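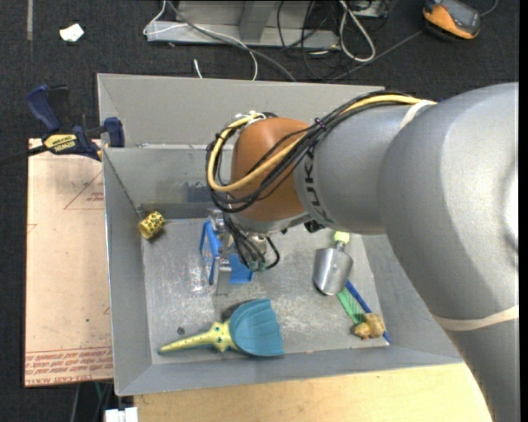 Morning everyone, can you hear me at the back? Lovely. I'll start, and if people drift in with coffees just wave them towards the seats by the radiator.

So I'm going to talk about odds and ends. The stuff at the bottom of the bin. You know the stuff I mean, a dustpan from a play kitchen with no brush, a bit of blue plastic that clearly clipped onto something once, a little yellow cylinder that could be a toy or a battery or part of a lamp. I run the sorting floor at the toy and household reuse shop in Drirkbridge, and I've spent more of my life than I'd like staring at things like that and saying "well, somebody must want it".

(Pause. Ask who has a drawer like this at home. Everyone will put a hand up.)

Right, a bit of history. When I took over the floor we had 54 crates of unsorted bits stacked along the back wall. Toys and kitchen things had gone in together because they'd come in together, usually from house clearances, where someone sweeps the whole cupboard into a box at the end of a very long day. I don't blame them one bit, I've done the same with my own mum's kitchen.

Our old method was to sort by type. Toys here, kitchen there, hardware over by the door. Sounds sensible! But a toy dustpan looks like a dustpan, and a bath toy looks like a soap dish, and you'd get two perfectly nice people having a ten-minute conversation about a plastic shell. Sunita Rajput timed us one afternoon in May without telling anyone (thanks, Sunita) and the slow part was the deciding. Picking up and putting down took hardly any time.

(Sunita is in the second row. Point at her. She'll hate it.)

So we changed the question. These days when you pick a thing up you ask one thing only: would I hand this to someone as it is? If yes, it goes on the shelf side. If no, it goes in the parts tub. If you haven't made your mind up by the time you've breathed out, it goes in the maybe bin, and you move on to the next one.

The maybe bin matters so I'm going to go on about it for a minute. Ours is metal. We tried fabric ones and they sag, and we tried a big cardboard one from the Van Wyk warehouse and it lasted until the first leaky shampoo bottle. Metal gets scratched to bits on the bottom and I don't mind that at all. Sloping sides are good, small things slide down to where you can see them. And keep it shallow in what you put in, even if the bin itself is deep! Once things are lying on top of other things you've made yourself another crate.

We empty it every day at 4, whatever's in it. Two people, no phones. Anything still undecided after that goes in parts.

Now, the parts tub. This is Dariusz Malinowski's kingdom. He keeps it by colour, which I thought was daft. I told him it was daft. But when a parent comes in needing a bit for a play set they never know what it's called, they say "it's sort of blue and it's got a frame on it", and off he goes to the blue tub. Last count he'd matched up 129 pieces to things people already owned. I've stopped calling it daft.

(If running late, skip the next bit and go to questions.)

Couple of things that went wrong. We tried labels with pictures on and spent a whole morning arguing about the pictures. We tried having 6 categories on the maybe bin, with dividers, and everything ended up in the section nearest your hand. And the Nerkness branch tried our system with the radio on and swear it's quicker, so do what you like about that one.

Also please, batteries out first. Anything that rattles, lights up or used to sing gets opened before it goes anywhere. Keep a small screwdriver on a string, tied to the table, or it'll walk.

What I'd like you to try when you get back: one bin, one question, one fixed time to empty it. Give it a fortnight. If you're with the Lunirar lot doing the school collections you'll probably need two bins, one for each end of the table, and come and find me at lunch as I've got a sketch of how we'd lay it out.

(Leave the tub of bits on the front table for people to have a go. Get the tub back this time.)

Okay, questions. Yes, you with the scarf.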